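4.2 Working with the hand-held gripper: operator rules

Read this section before the first session of each shift. It applies to every Ralus gripper fitted with a cube marker.

1. Put on the head-mounted band and tighten it until it does not slip when you lean forward.
2. Check each printed face of the cube marker. Replace the cube if a pattern is scratched or peeling.
3. Route the cable so that it hangs clear of the jaw.
4. Open and close the jaw 7 times with nothing in it. Stop if the finger piece sticks.

CAUTION: Keep the free hand out of the jaw recess while the handle is held.
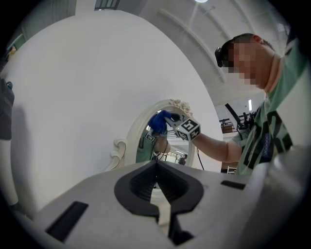 5. Before working near a mirror or other reflective surface, add the letter R to the session entry. A reflected marker can be read as a second marker.
6. Hold the handle below the cube. Do not cover a printed face with a glove or sleeve.
7. Ask bystanders to stay 2 m away, including those visible only by reflection.

NOTE: Inspect finger pieces after 2000 jaw cycles. Order spares from Boteck.

Report any deviation from these rules to Lorenz Stöckli at Woltedik before the next session.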